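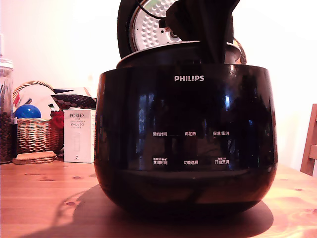 Progress report no. 2, gripper comparison
To: Yetunde Osagie, Amadi fund
28/04/2018

Hi Yetunde,

You asked for something shorter than last time and with fewer charts, so I'm just going to tell you where we are and you can shout if you want the spreadsheets.

We have now run both grippers through the full kitchen set. That's the Tromine (hard fingers, the one you saw at Nurport) and the Skodus, the soft one with the pads. Total attempts so far: 3824. Of those, 2219 were with the Skodus and the rest with the Tromine. The split is uneven because the Tromine was off the arm for nine days while we waited for a replacement finger screw, and I didn't want the arm sitting idle.

The rice cooker is still the task everybody asks me about, so let me start there. Ours has a hinged lid that swings up and back, which means the gripper has to come down right beside it, reach into the opening and get out again without touching the lid. We score a bump against the lid as a fail even if the pick itself was fine. I was strict about this and the students grumbled, but I think it's the right call! The Skodus is the bulkier of the two, and I expected it to lose badly here. It does bump more often. When the Tromine bumps, though, it bumps hard, and the arm stops on its force limit and someone has to walk over and reset it. The Skodus tends to give a little and carry on.

The shiny black body of the cooker has been a pain for the depth camera. It picks up reflections of the room and the camera gets confused about where the front is, sometimes by a couple of inches. We tried matte tape for a week (worked great, looked awful, and felt like cheating). Now we find the rim from the color picture and ignore depth on the body completely. That change alone cost me most of a week of coding, which I had not put in the plan – sorry about that.

Clutter is in. Your reviewer wanted the tests done on a table that looks like someone lives there, so there's a wicker basket, a coffee jar, cork coasters and a boxed grinder beside the cooker now. Planning takes longer with all that on the left, and we mostly come in from the other side.

Things that went wrong: the controller on the second arm dropped its connection 205 times before we found a bad cable. All of those attempts are thrown out and aren't in the total I gave you. Also, the pads on the Skodus wear faster than the maker's sheet made me believe. We're on our third set. I'd like to move a bit of the travel money over to pads if that's okay with you, and I can send the form whenever.

Money: we have spent $1538 on parts this period, mostly pads and the finger screw (which came in a pack of ten, so we're set for life). Nothing else over plan.

For May I want to do three things. Rerun the cooker task with the Tromine until its count matches the other gripper, try the wrist camera in place of the overhead one, and get the small-button pressing started. The buttons sit flat on the front of the cooker and I have no idea yet how the soft pads will do on them. My guess is poorly, but I've been wrong about that gripper before.

I still owe you the consent paperwork for the two new students. It's on my desk and it's signed, I just need to scan it.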